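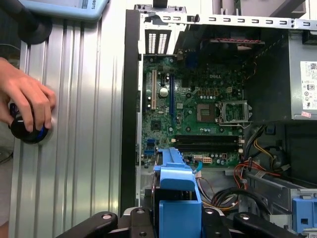 Does a newer planner fix bad grasps? Rarely, in my experience. Most of what gets blamed on planning is a wrong pose estimate handed over with too much confidence.

Blog > Software > Planning

I spent Saturday swapping the Pletutton planner into our Cenent stack, mostly because the release notes promised a lot. Out of 122 replayed grasps it rescued 5. Raising the sample limit to 4000 bought me 4 more and made every cycle noticeably slower — I turned it back down before dinner.

I'll keep Pletutton for the logging. The pose filter is next, and I don't expect miracles there either.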